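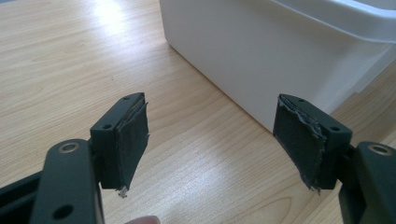 A white plastic bin on a light wood tabletop at the Orna craft room in Urkum.

Orna craft room gets its shelves back

URKUM, 5 June 2025 - The big sort-out at the Orna craft room is nearly done, and what a difference it makes! Paints, glues, yarn and paper that used to share the floor by the back wall are moving into white lidded bins, one kind of supply to each bin.

The room has bought 16 of them so far, paid for with a $500 grant from the Penrose Fund. They go on the low shelves first, so younger kids can reach the paper and yarn without a grown-up climbing over chairs.

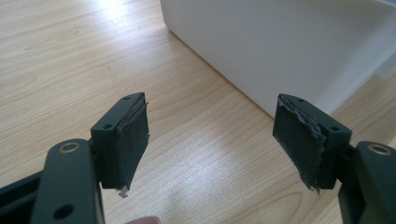
Yogesh Dixit has run the room's evening classes since February and drew up the new shelf plan. Everything gets emptied out onto the tables, he said, and anything dried up or broken goes straight in the trash.

"We found three boxes of good brushes we had forgotten we owned," Dixit said. "I was so happy I called my sister."

Small bottles have been the slow part. Each one gets opened, checked and put in a bin with others like it, and the labels are being written by hand. Mirjana Leka, who teaches the paper classes, is doing the lettering in English and Albanian - and it looks wonderful. 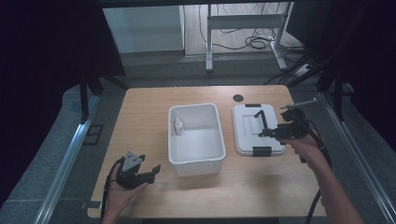
An open bin with one small white bottle inside. The lid, with its two black latches, is on the table to the right.

Regular classes carry on during the work. Bookbinding starts at 2 p.m. as usual, and the Miltent Street door is the one to use until the front hall is clear. Spare yarn and clean glass jars are welcome at the desk, but please, no more magazines!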